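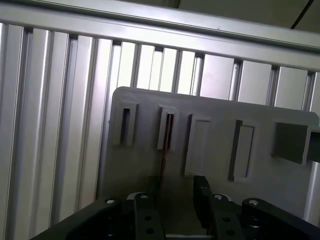
Bench notes, August 2019: slot finding on the gray panel

Okay, writing this up before I forget which config did what. Branch is trollwood-perception, arm is the usual one, wrist camera only. I'm leaving the fixed camera out of it until the wrist-only numbers stop embarrassing me.

Goal for now is small: get the detector to give me a stable pose for the two slotted features at the left end of the panel, then hand that to the approach planner so it can line up square to the face. The pocket, the inset one and the dark block at the right end just need to be labeled so they don't get mistaken for slots. The dark block is easy (nothing else on the face has that color). The inset one is a pain. Its left edge goes dark in shadow and the old edge detector happily calls that a slot, with high confidence too!

And then there's the wall. All those aluminum profiles with dark grooves between them are basically a catalog of tall thin dark things, and my first pass found slots all over the extrusion. I fixed most of it by fitting the panel first and throwing out everything outside its outline. The rounded corner at the upper left is a lovely anchor for that fit, by the way. The top edge is less lovely, light gray against bright aluminum, and the line fit wanders whenever the exposure drifts. Locked exposure helps a lot. Please leave it locked, whoever uses the rig next.

Ran the replay set tonight, 171 saved views:

old edge detector: wrong feature picked in 28
with panel mask: wrong feature picked in 6

All of the 6 are the shadowed inset. I haven't touched the thresholds yet so I think there's more to get there.

The reddish wire coming out of the second slot splits the blob underneath it, and the centroid gets dragged down toward the fingers. I tried masking by hue and it mostly behaves, but I don't love it as a long-term answer. Hilde Goossens suggested fitting the raised frame around the slot and ignoring the opening completely. Makes sense to me, the frame is a clean rectangle and the wire only crosses the bottom of it. Going to try that next.

Gripper mask: redrew it by hand. The one from May was cutting too close to the tall finger pad, so a strip of black was leaking into the panel region and the planner kept seeing an obstacle right where it wanted to go. New mask is fatter and includes the bolt heads, which were showing up as bright spots. File is in the Drimanura folder next to the calibration, same name with a 2 on the end (sorry).

Planner side, not much. I bumped the timeout to 300 ms because the first solve was getting killed on cold start. Approach still goes in along the panel normal, and the normal comes from the mask fit, so a bad top edge gives a tilted approach. Same bug wearing two hats, I guess.

To do:
- frame fit for slot two, compare against the hue mask
- reject the inset by depth of shadow, or by width if that's too fussy
- log the panel corner with every detection
- ask Hilde if she still wants the Bednarek export format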